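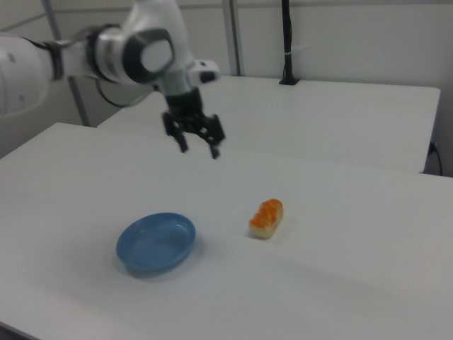 Replacing the old panel before the furnace was the right order to do it in, Brigitta Wyss wrote to us after last month's item on service upgrades, and she wished she had read it before doing it the other way around. She had a new heat pump put in first. The installer then found no open spaces left in the panel, and the unit sat unconnected until an electrician could come back to do the rest.

We get a fair number of letters like hers at this time of year, so this item is about what to check before you add a large load to an older house.

Start with the label inside the panel door. It gives the rating of the panel and how many circuits it is built for. The rating of the panel and the size of the service coming into the house can be different. The main breaker usually tells you what you have, but in older homes in Flalthorpe the service wires were sometimes left alone when the panel was changed. An electrician can confirm this in a short visit.

Next, look for open spaces. A heat pump, electric range, dryer or car charger normally needs a double breaker, which takes two spaces. If the panel is full, tandem breakers may be an option, but only where the label allows them. A small subpanel is often the better answer if you are also planning work in a garage or basement.

Open spaces alone do not mean there is capacity. Before adding a large load we do a load calculation, which takes in the floor area of the house, the fixed appliances, and heating and cooling. Please have the model numbers of your large appliances ready. It saves time, and we would sooner work from the nameplate than from a guess.

Kimie Kobori asked whether she could keep using an extension cord for a space heater in her back bedroom until her rewiring is done. Our answer is no. Plug a space heater directly into a wall outlet, with nothing else on that outlet. If the plug or cover plate feels hot, turn the heater off and stop using the outlet until it has been looked at.

Permits: a panel change needs one, and so does a new circuit for a charger or range. We pull the permit and meet the inspector. The power will be off for part of the day, and the utility has to schedule the disconnect, so we can't always give you the first date you ask for. For October, plan on a wait of 3 weeks from signed estimate to installation. Small repairs are still being done within 4 working days.

Burnus Street customers: the work on the overhead lines between Ung Avenue and Oder Lane is the utility's job and we have no part in it. If your lights flicker across the whole house, call the utility first. If only one room is affected, call us.

The fall inspection offer is open to homes built before the last round of code changes in the county. It covers the panel, the grounding, the smoke alarms and all GFCI outlets, and you get a written list of anything we find. Estimates for repairs under $600 can be approved by phone. Bookings at the inspection price close on Oct 3, 2025, and appointments can be set for any open day after that.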